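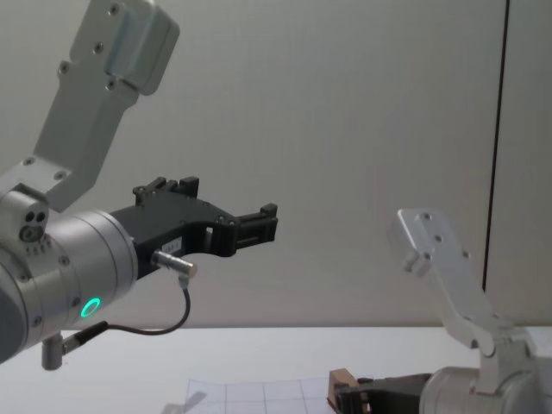 Left side of the bench, green ring lit.

6 January 2020

First day back at Lingate and the shop was as cold as I've ever known it, so I put the kettle on and spent the morning with the glue trials we left over the break. For anyone picking this up after me, these are the spruce offcuts we joined in December, half with the Flider hide glue and half with the fish glue from Morikawa, all clamped the same way and left on the shelf by the window.

I weighed down the hide glue joints first, adding a bit at a time and waiting a good while between. The first one let go at 189 newtons, which was a disappointment, but the next two held to 212 and 262 and both of those tore wood fibre off with them, so I'm happy enough with the glue itself. I suspect the weak one was my doing - I remember fussing with the clamp while it was starting to gel.

The fish glue pieces I've only looked over so far. The joints are neat and the squeeze-out has gone a lovely honey colour, but there's a slight tackiness along one of them that I don't care for. I'll give it a few more days before I load it.

Also went through the Ferivel order and we're short on brushes again. The small jar of granules has gone lumpy, so please use the big one and put the lid back on properly (I'm as guilty as anyone).

Still to do: label the offcuts, sharpen the block plane, try a warmer joint with the hide glue and leave the clamp alone this time.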